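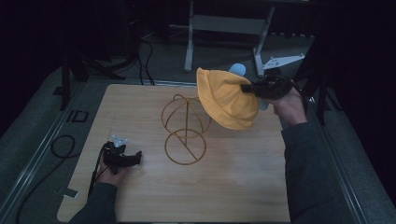
Bucket hat and wire hat stand, right-hand gripper

May 20, 2018

Braise notes, second go at the lamb shoulder for the Trikeck dinner. Boris Bošković wants one red that can carry the whole main course, so I cooked the dish again with the oven lower and opened two bottles next to it.

Shoulder weighed 815 g after trimming. Salted last night, browned hard in the small pot, then in with onions, a carrot, two anchovies and 498 g of stock (I was aiming for 500 and the carton ran out, so there we are). Three hours with the lid on. Last time I pulled it at two and it was still tight near the bone – this one came apart with a spoon!

Bottle one, the Bodetti: lots of dark cherry, a bit of pepper, and it got much nicer after an hour open. With the lamb it was great, with the white beans kind of sharp. Nikola tried it later and thought the beans wanted more oil and that the wine was fine. Could be. I'll do a small batch of beans with double the oil before I blame the bottle.

Bottle two, the Stornerach: softer, more plum, and I liked it best on its own. Next to the anchovy it went flat and a little metallic. Nikola Nikolaidis got the same thing without me saying a word, so I'm not imagining it. If Boris really loves this one we could drop the anchovy and use a spoon of tomato paste in its place.

To do:
Beans again, more oil, lemon at the end
Half batch of the braise with no anchovy
Ask Boris if we still have any of the Bodetti from October, I'd love to taste it against this one
Bigger pot!! The browning took forever

Sauce was too thin straight from the oven. Reduced it by half with the fat skimmed off, no flour, and didn't add any salt after that.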